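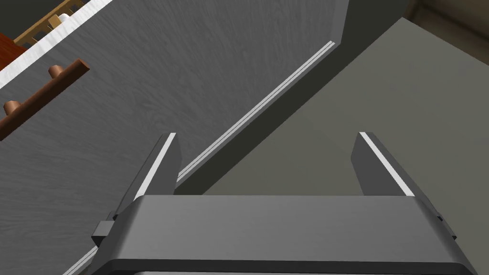 Gripper from behind, fingers open. Render.

27 Aug 2023

Wandia library branch, consultation responses. In on a Sunday, heating off, no coffee.

Coding frame first. Najwa and I both did the same 60 paper forms blind, then compared. Good match on opening hours and on bus access. Bad match on "trust in council" - she codes any mention of the March meeting as trust, I only did if the person says they felt ignored. Went with hers, redid mine. Took most of the morning.

Online forms: 400 in the export from Cindeck. Export drops accented letters again and splits anything with a line break into a new row, so check the row count before beleiving it. Duygu has the script that glues them back. Duplicates still to do. Same address is fine (families), same text word for word goes on the separate tab.
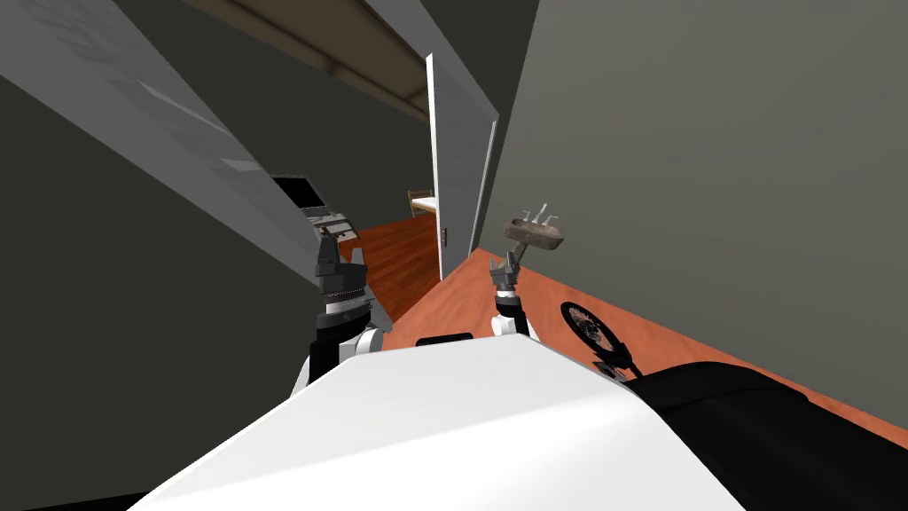 Template letters are the other headache. The Akl residents group handed out a printed one, and people added their own bits at the bottom in pen. Decision for now: code the letter once as a group, code the handwriting seperately. Ghada not happy with this, says it makes the group look smaller than it is. She has a point. Raise with Nadine before the draft goes to the council clerk.

Q7 is badly worded. "Would you support moving services if access improved" - people answer yes and then write a paragraph about why no. Coding the paragraph, flagging the tick box. Around 40 like this so far. 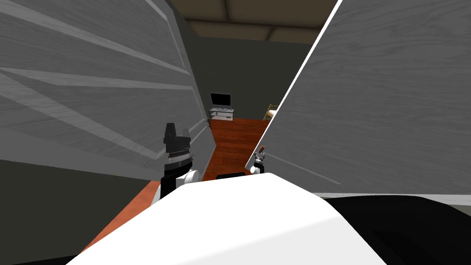

Drop-in session plan, Nimuleck hall. Seul-gi wants sign-in, maps and comment cards all at the one table by the entrance. Bad idea, last time everyone jammed up there and the older people went home. Move the maps to the back wall, cards on the chairs. Sign-in stays by the door. Need 2 people on maps who know the bus times.

To do
- glue script, rerun, dedupe
- ask clerk if late forms count, deadline wording is vague
- Q7 note for the appendix
- large print cards, ring the printer Mon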